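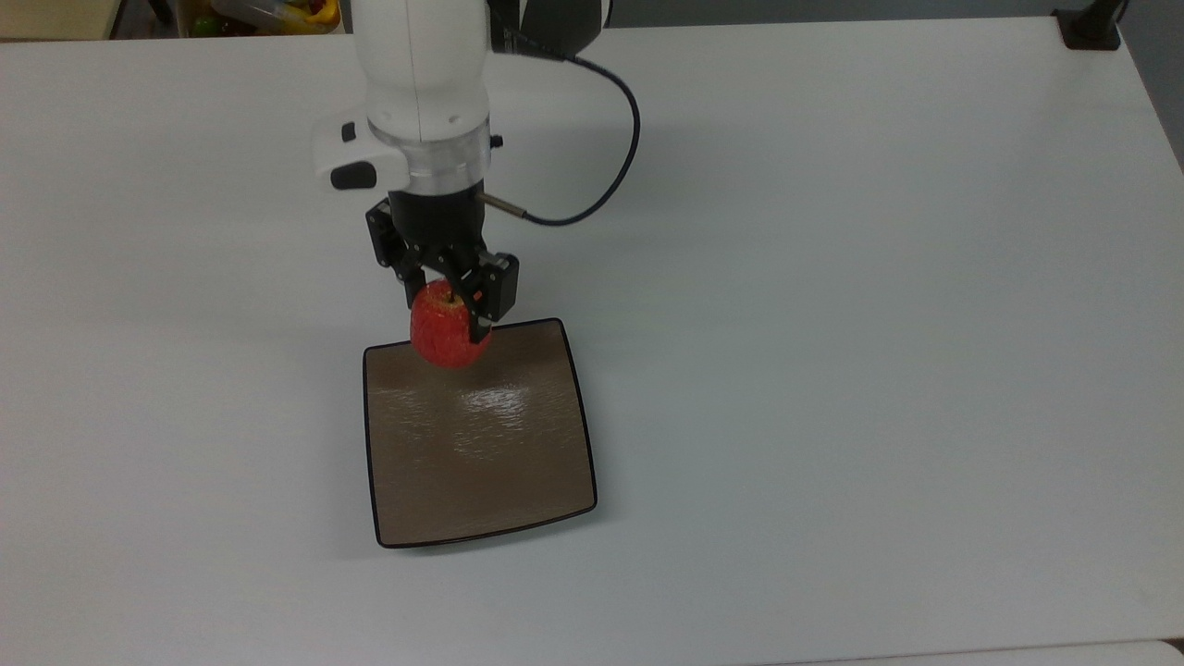 A red apple held above a square brown tray on a white table.

Weddings > Guests and Transportation

Shuttle for hotel guests: loop all night or set departure times?

Posted by barnwedding_july
23 March 2023

We are getting married in July at a farm property outside Rutden. Most of our out-of-town guests will be staying in Helville, which is 16 miles away, mostly two-lane road with a stretch of gravel at the end. There is no rideshare to speak of out there. Parking at the farm is a mowed field and the owner has asked us to keep the number of cars down.

I have two prices from the same bus company for one 28-seat minibus. The first is a flat $654 for two trips out before the ceremony and two trips back at the end of the night. The second is hourly and has the bus loop between the hotel and the farm from 3:30 until midnight. That one comes out to more than twice as much once you add the fuel charge and the driver's tip.

Ceremony is at 5:00, dinner at 6:30, music ends at 11:00 and everyone has to be off the property by 11:30. I have 47 people down as wanting a ride so far. Some are older relatives who I know will want to leave before 9:00. A few have small kids.

What I would like to know:

Is the looping bus worth the extra money?
If we go with set times, what should they be?
Does the bus need to be listed on the invitation, or is the website enough?

The room block at the hotel is not full yet so the number could go up. We could also move a little money over from flowers if we had to, but I would rather not.

creekside_bride

We did the loop and I wouldn't do it again. Our venue was closer than yours and the bus was still never there when anyone wanted it. If you just miss it you are waiting for it to go all the way to the hotel and all the way back. With 16 miles each way you are looking at close to an hour for a round trip by the time people get on and off. Most of the runs in the middle of the evening had no riders at all and we paid for every one of them.

Just do set times and tell everybody. Grown adults can read a schedule.

Also get water for the bus.

rsvp_by_mail

I worked in the events office of a hotel for several years and now do guest transportation for weddings part time, so I have seen this go both ways. With your distance and your headcount I would book set times, but I would not take the $654 package as it is written. Two out and two back at the end leaves your older relatives stuck until 11:00. Ask the company to price a third return trip in the middle of the evening. They may charge it as a separate call, or they may charge you for the driver's waiting time, and the two can be quite different, so ask for both.

Going out

With 47 riders and 28 seats you need two trips. Do the schedule backward from the ceremony. You want the last person off the second bus at 4:35. A minibus on that kind of road will take 25 to 30 minutes, and the gravel will be slow. That gives you something like this:

First bus leaves hotel 3:05, arrives 3:35
Bus returns to hotel by 4:05
Second bus leaves hotel 4:05, arrives 4:35

You can see the problem. The first group is at the farm almost an hour and a half before the ceremony in July. They need shade, chairs and something to drink, and the venue needs to know they are coming. Put the wedding party's families and anyone helping with setup on that one. If you can't offer shade that early, ask for a price on one larger bus doing a single trip. A 50-passenger coach may cost less than you expect for a one-way run. Before you book it, though, ask the farm owner whether a full-size coach can get down the gravel and turn around. I have had one back out half a mile in the dark and the driver was not happy about it.

You should not have every seat spoken for, either. With 47 on a 50-seat coach you have three left over, and you say the block isn't full. Two trips of the minibus gives you 56, so you have a bit more room that way.

Coming back

Early return: leaves farm 8:45
First late return: leaves farm 10:15
Last return: leaves farm 11:20

The early one should leave after cake. If your cake cutting is planned for 9:00, move it up to 8:15. Many older guests feel they can't go until the cake has been cut, and photographers are usually fine with having it earlier. The bus can be back at the farm by 9:45, so there is slack before the 10:15.

The weak point is the last bus. Everybody having a good time will try for it and it only holds 28. Look at your list and count who is likely to stay to the end. If that is more than 28, you need either a second vehicle for the last run or a firm agreement with the farm owner that people can wait on the property past 11:30. Do not plan on the second one. Owners with neighbors tend to be strict about the closing time.

Things to get in writing from the company

The exact pickup spot at the hotel. Main entrance or side lot. Hotels sometimes have a rule about it.
The overtime rate and how it is billed. Some round up to the full hour.
Whether the tip is already in the price.
Whether the driver stays at the farm between runs. If so the driver gets a meal, and you should tell the caterer.
A phone number that someone will pick up at 10:00 at night.
Whether child seats can be installed. On a lot of minibuses they can't, and the parents with small kids will want to know that now so they can plan to drive.

Telling the guests

Website alone is not enough. A small card in with the invitation is best, with just the hotel name, the two outbound times and a line saying return times are on the website. If the invitations have already gone out, put a printed sheet in the hotel welcome bags or ask the front desk to keep a stack. At the farm, put the return times on a sign by the bar and another by the exit. Have the band or DJ announce each bus 15 minutes before it leaves, and again at five.

Ask for a yes or no on the shuttle with the RSVP. People who say "maybe" should be counted as yes.

Pick one person who isn't in the wedding party to stand at the bus with a list. It doesn't have to be the same person all night.

old_route_9

Check if the hotel has its own van. Ours in Buchanan had one and they did two airport-style runs for us for $273 plus tip. It only seats 12 but that would cover your early leavers and you could keep the big bus for the end.

barnwedding_july

Thank you all. I called the hotel this morning and they do have a van, but it stops at 9:00, so an 8:15 pickup would be the latest they could do. I am waiting to hear what they charge. The bus company will add an 8:45 return for a flat fee and the driver would stay on site, so I need to let the caterer know about one more meal either way.

I asked the owner about the coach and the answer was no, the culvert by the gate won't take the weight. So it is the minibus twice. There is a covered porch on the back of the barn where the first group can sit, and we will put the lemonade out early.

I went through the list and I get 22 people who I think will stay until the last song.

rsvp_by_mail

22 is fine for a 28-seat bus. Send the driver the farm's gate location and not just the mailing address, rural addresses come up wrong on a lot of phones. And reconfirm the times with the company the week before.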